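I met the owner of Sartori over a very large coffee, and we talked for two hours about moving a shop. She'd spent 30 years selling fabric out of the same narrow storefront in Sellby, and last May she packed up 1529 bolts and took them across town. By hand, mostly!

"I thought I'd cry," she told me. "I was too tired to cry." Her sister drove the van, her knees gave out on day three, and a whole box of zippers still hasn't turned up (she suspects the van).

What I really wanted to know was how you pick a new place. She laughed at that. She looked at plenty of spots, including one out in Grustora that she loved and couldn't afford, and she says the thing she'd never thought about before was height - her old ceiling was so low she could touch it.

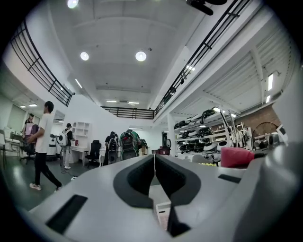
She added that tall rooms are lovely until the first heating bill comes, and hers was $132 more than she'd planned on. So she wears two sweaters and keeps the kettle going.

Would she do it again? "Ask me when I've found the zippers," she said, and went off to order more coffee for both of us.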